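Védís Hjaltadóttir
23 June 2021

Drinks bot, week 6 in the shared workshop. Arm is bolted down, new firmware is on, and the job for this month is one drink: ice, pour, lemon slice.

Calling it Storker. The first one was Dorkirar and it never got past picking up a cup.

The ice step works most of the time now. I slowed the wrist down and it stopped flinging cubes.

Pouring from the jigger is the hard bit. The grip is fine on the way up, then the steel turns between the fingers once it tilts. I've put rubber pads on order - 2 sets, in case I cut the first wrong. 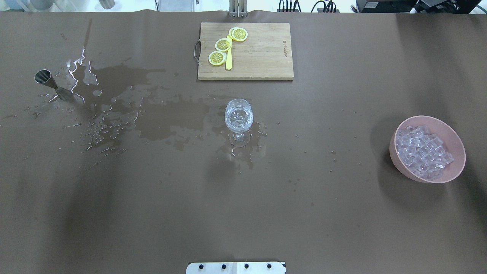

Next job is the tilt speed. It's set at 3666 in the config and I'm going to try 1562, with a short pause before the pour starts.

Lemon stays manual until that's sorted. Will post the new numbers when I've got them.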